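Mulluda everyday cloth, in blue - review

Bought from Parkell, used for six weeks

Quick one as I keep getting asked about these. Mulluda everyday cloth, the plain one, no loop, no hood, no fancy border. Sold as a does-everything cloth - hands, dishes, gym bag, wiping down the dog. I bought two, both blue. There was a grey but it was out of stock and I wasn't going to wait.

Short version, good cloth, bad at staying tidy. Longer version further down. 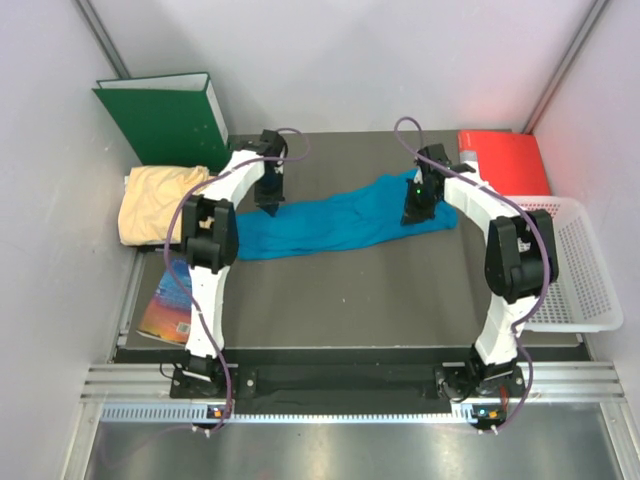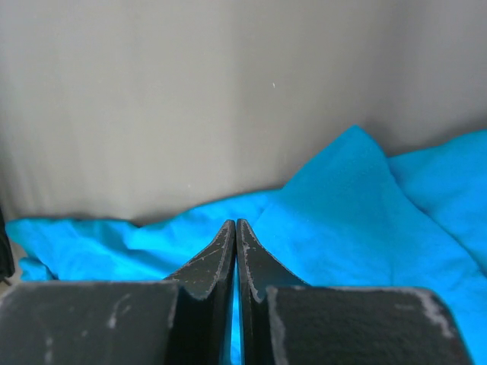

Colour

Shop page says "blue". Bit more teal than I was expecting. I like it, my other half says it clashes with the bathroom and he has a point. If you want a proper navy this is not your cloth. Fine against dark grey, looks a bit loud next to pale yellow (I have some old yellow ones I can't bring myself to chuck).

Colour has held up so far. First wash on its own like the label says, second wash in with everything else because I forgot. No blue socks. There was a faint tinge in the water when I soaked one in the sink before the first wash, so do take the label seriously if you've got whites.

Feel

Thin-ish. Soft on one side, slightly grippier on the other, and I can't always tell which is which until it's in my hand. Not a fluffy thing at all. If you're after that hotel feeling, look elsewhere.

Weighed one on the kitchen scales, 167 g dry. Light enough that I stopped noticing it in my bag, which was the main thing I wanted.

Drying

Very good on hands and hair. Good on dishes, better than the Clistard tea towels I had before, which just pushed the water about for the first month. On glasses it leaves a bit of fluff, less after each wash but still there. I go back to an old linen one for wine glasses.

Hung over a radiator it's ready again by lunch if I've used it at breakfast. Over the back of a chair, more like the evening. Left in a heap on the bathroom floor - well, you know. It did get a bit whiffy the once, a hot wash sorted it.

Creases

Right, this is my moan. It creases if you look at it. I fold it, put it down, pick it up later and it's a rag again. Comes out of the machine in a long twisted sausage and you have to get hold of both ends and give it a proper pull before it'll lie anything like flat. Even then the wrinkles along the length stay put unless you iron, and I am not ironing a cloth.

What sort of works:

Take it out the machine straight away
Hold an end in each hand, snap it hard
Lay it on the table, smooth from the middle outwards
Fold lengthways first, then in half, then in half again
Put it under something heavy. I use the big atlas

Folded the other way (short side first) it slides open on the shelf and the whole pile goes over. Took me ages to work that out. My old yellow ones don't care how you fold them, they just sit there. So it's the thin fabric I think, no body to it.

No tumble dryer here so I can't tell you whether that helps. Somebody in the shop reviews said it comes out flatter but shrinks a touch. Take that as you find it.

Edges and stitching

One cloth is perfect. The other had a loose thread at a corner on arrival, I snipped it and it hasn't run any further. Hem is narrow, single row of stitching. It's gone a little wavy on the one I use most, so when you match the corners up they don't quite meet. Doesn't bother me, would definately bother my mum.

No hanging loop. WHY do people leave the loop off. I sewed a bit of tape on one and that's now the bathroom one. The other lives in the kitchen and slips off its hook about twice a day.

Washing

Label says warm wash, no softener. I did use softener the first time, out of habit, and it stopped soaking things up for a bit. Two washes without and it was back to normal. Swapped to the Aravena unscented powder since then and no complaints.

Compared with

Clistard tea towels - thicker, flatter, fold nicely, slower to dry and worse at drying anything. Cheaper too.

Old yellow cloths, no idea of the make - thick, soft, take forever on the line. Still the ones I'd give a guest.

Delivery

Ordered Sunday night, promised in a couple of days, turned up later in the week squashed in a paper envelope. Creased obviously. No plastic, which I was pleased about. Parkell were fine, I emailed to ask about the grey and got a reply same day, though the reply was that they dont know either.

Would I buy again

Yes for the gym bag and the kitchen. No for a nice neat bathroom shelf, not unless you enjoy refolding. If Mulluda did the same fabric with a wider hem and a loop I'd have a drawer full of them.

Good: dries well, light, colour hasn't faded
Less good: creases, no loop, fluff on glasses for the first few washes

Four out of five. Would've been three and a half but it does get my hair dry faster than anything else in the house, and I'm always running late. Will update if the hem goes any further.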